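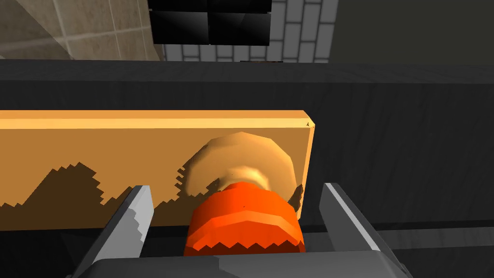 Mirnel Sim Kitchen and Hallway Pack, trial licence
Pre-purchase inspection checklist, with comments
Filled in by: Noman Ghumman
Second check: Thibault Jacquet
Date: Jan 6, 2019

Mark each line OK, FIX or N/A. Comments short please, Thibault has to read them all on his phone.

PART A: INSTALL AND LICENCE

A1. Installer runs on the lab machine without admin rights. FIX
Asked for the admin password twice. Second time for the licence service, which the manual doesn't mention.

A2. Licence covers both sites. OK
Up to 40 seats, we'd use a fraction of that. Stusa office counts as the same organisation, got that in writing from Alarcón (the reseller).

A3. Assets all present after unpacking. OK
1,729 files, matches the manifest. Checksum script is in the tools folder, not where the readme says.

A4. Uninstall leaves nothing running. FIX
Licence service still there after a reboot. Killed it by hand.

PART B: CONTACT AND GRIPPING

B1. Finger collision shapes match the visible fingers. OK
Turned on the overlay and looked from four sides. Fine at the tips, slightly fat at the base. Can live with it.

B2. Force limit on the grippers is honoured. FIX
Setting is there, default is off. Should be on out of the box. We tune grip force in sim before anything goes near the real arm, so a default of off is a proper safety problem for us. Raised with Alarcón as our top item.

B3. Small rounded objects stay put between the fingers. OK
Ran 300 closes at the default friction, lost three. Lower friction is worse, as you'd expect.

B4. Object does not pass through boards or benchtops when pushed. OK
Only at the default time step. Double the step and things start sinking in. Put a note in our own setup sheet.

B5. Shadows usable for the vision tests. FIX
Default shadow map is too coarse, edges come out as stair steps. Looks ordinary on the timber and will throw the edge detector. There's a quality slider but it's global, and top setting knocks the frame rate down to 40. Ask if it can be set per light.

B6. Textures OK up close. OK
Tile and brick both good. No complaints from me.
TJ: agree. Better than what we had from Fuvton.

PART C: DOORS AND TWO-ARM WORK

C1. Door hinges have end stops. OK
Checked in the scene file and by shoving. Stops are hard, no bounce.

C2. Door weight and hinge friction can be edited. OK
Yes, but per door. No way to do the lot at once. Script it.

C3. Arms report a collision with each other. OK
Flag comes up in the log the same tick.

C4. Arms report a collision with the robot's own body. FIX
Off for the forearm links. Had to go diging in the config to find it. Same gripe as B2, the safe setting should be the default.

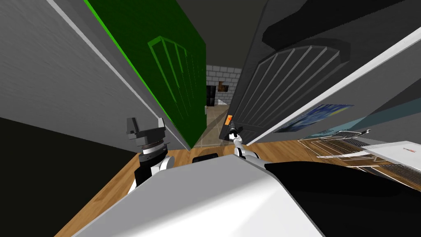
C5. Reach to the doorway from standing position, both arms. OK
Joint limits respected the whole way. Wrist gets close to its limit on the left, warning fires when it should.

C6. Loose items on the floor register as obstacles. FIX
Small ones get filtered out of the obstacle map below a size threshold. Threshold isn't documented. A base that can't see small stuff on the floor is no good for our trip and snag tests. TJ wants this one answerd before we sign anything.

C7. Racks and other thin-rail furniture have real gaps in the collision mesh. FIX
The wire rack is one solid slab as far as the physics is concerned. Gripper can't get between the rails. Low priority unless Stusa want it.

C8. Emergency stop command halts both arms. OK
Tested from the console, from the script and by pulling the network cable. All three stopped. Cable one took nearly 40 ticks, please confirm that's by design.
TJ: they say the timeout is adjustable. Get the setting name.

PART D: SUPPORT AND PAPERWORK

D1. Manual matches the version supplied. FIX
Manual is one version behind. Menu names different in the door section.

D2. Support answers within the promised time. OK
Next morning both times, decent answers.

D3. Update schedule known. OK
Next release in July. B5 is meant to be in it, no promise on C7.

D4. Scenes can be exported if we drop the licence. FIX
Geometry yes, joint settings no. So we'd lose every hinge we tuned. Ask about price for the export add-on.

RESULT
Not passed yet. Must be fixed or answered first: B2, C4, C6. Would like but can wait: A4, B5, D1, D4. Rest is noted only.

TJ comment: happy to extend the trial, not happy to pay yet. Noman to send the three must-fix lines to Alarcón with the logs attached and copy me in. Re-run all of Part C on whatever build they send back, including the OK ones.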